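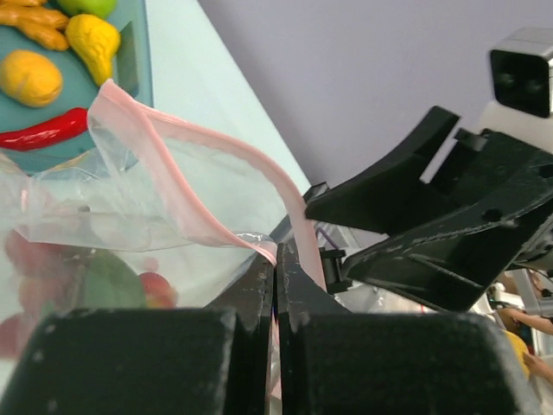
Do you need a force sensor to get a gripper to hold thin plastic film?

For a zipper bag, you can get a long way with motor current alone, as long as the fingers are stiff and the pads meet squarely. A force sensor starts to pay off when the film is slick or you care how hard you're pulling.

Ok so that's the question I keep getting, and it's why I've been bouncing between two finger sets on the same arm, the Ratmont and the Zellex. Same controller, same wrist camera, same bag task. Thread!

The Ratmont set has narrow plates that close nice and flat. Great on the lip of a bag. Mine are pretty scuffed already and I still like them best for film.

Zellex is grippier and way more forgiving on round stuff, but it bunches the plastic up before it closes (drives me nuts). I logged 800 closes on each and the Zellex set slipped on 20 of its own. Ratmont did better, but I had to re-square it twice.

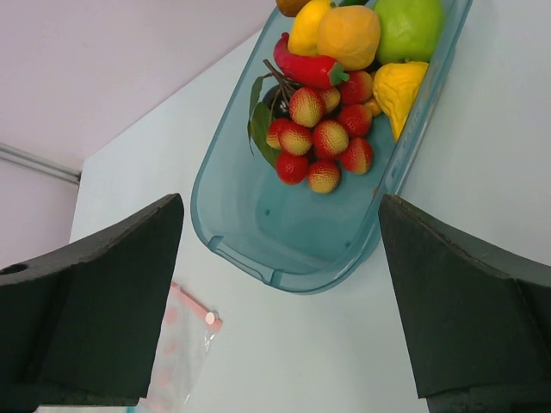 Bag by the fingers, lychees and the rest of the toy produce in the tray.

Those lychees are a mean test, by the way. Bumpy skin, stems and leaves in the way, everything touching everything. I drop the closing speed a lot for them.

Robel Admasu asked which controller: Kashyap, stock firmware, current limit turned down. Log is at 2,623 rows now and I still haven't cleaned up the column names, sorry Robel.

Trying softer pads on the Ratmont plates next. If you've run those on film, tell me what thickness you used!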